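Gripper comparison: first results from the Laxdal bench

The Simthorpe handling group has finished the first part of its two-finger gripper comparison. Two units were tried on the same arm: the Trillard, with linked parallel jaws, and the Praramar, with a single screw drive. Each was given the same job of lifting small cubes from a cloth-covered table and placing them in a tray. Arm speed and controller settings were left alone between units.

The total was 327 picks. The Trillard missed 9 and the Praramar missed 14. Most misses on both came from cubes lying close together, where a finger tip touched the neighbor on the way down.

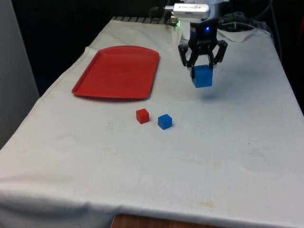
Tilt after closing was logged separately. A cube that turns in the jaws can still be carried, but it lands on an edge and may roll. Lowering the grip force to 40 percent reduced tilt on the Trillard and made no difference on the Praramar.

Wrist camera calibration was repeated after each gripper change. Ingvar Hjaltested has the logs and the mounting plate drawings. Runs with softer finger pads are next, on the Trillard only.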